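Taming the paper pile on the kitchen table

Paper is the clutter I love tackling most, and I mean that! Clothes have a drawer and pans have a hook, but booklets, notebooks and thick catalogues drift from chair to table to windowsill until the whole house feels full. The trick that changed things for me is so simple I almost didn't write it up: stack by size, biggest at the bottom, and never more than 4 high.

Start with a clear table. A checked or lined cloth is a wonderful helper, as you can line up your piles with the squares and see right away when one starts to spread. Put down the heaviest, flattest thing you own first. Old trade show catalogues are great for this – they're thick, they lie flat, and you probably weren't going to read them again anyway (I have kept far too many). Then set your smaller notebooks on top, a little to one side, so the title underneath still shows and you can find it without lifting the lot.

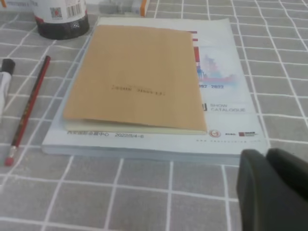

Big one under, small one over, with "SHOW CATALOGUE" still in view.

Soft kraft covers curl at the front edge, and mine always do after a few weeks in a bag. Lay the notebook face down under the catalogue overnight, and put a full Mikora tin on top if the curl is stubborn. Two nights fixes most of them. Skip the iron! I tried it once in April and ended up with a shiny brown patch.

Once your piles are made, go through them one at a time:

Anything you haven't opened in six months goes in the recycling, unless it has notes you need.
Tear out the single page you wanted and let the rest go. It feels terrible the first time and lovely after that.
Write the subject on the front of plain notebooks in pencil. Brown covers all look the same from across a room.

For the keepers I use two Wullance magazine boxes, one for work and one for home, on the low shelf by the door. The tall Ena boxes look nicer, but a thick catalogue only just squeezes in and the corners get bent.

Give it one evening with the radio on. You'll have your table back by supper!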